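Cloth folding

From the Grestcombe Household Encyclopedia
By the Textiles Desk, May

Cloth folding is the everyday craft of turning a loose piece of fabric into a flat, tidy shape that stacks well. It is a wonderfully old habit, and there is far more variety in it than most people expect! The Mulusura handbook lists 938 folds for napkins, towels and dusters, many of them differing by a single tuck.

Most household folds begin with a half fold, edge to edge. A tea towel is usually folded in half 2 times, or in 3 along its length for a narrow rail.
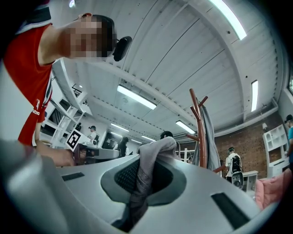 Soft fabrics are the liveliest to work with, as they slump and crease at the slightest touch. Folders in the Traris tradition call the stage before smoothing "the heap", and love it for its shapes — a wrinkled grey cloth rising into a folded peak, for instance, has a ready-made point to pinch and lift. From there the cloth is shaken out, laid on a table and stroked flat from the middle.

The Rajan fold, a neat square with its corners tucked under, is popular for dusters. It keeps its shape in a drawer and opens with one flick.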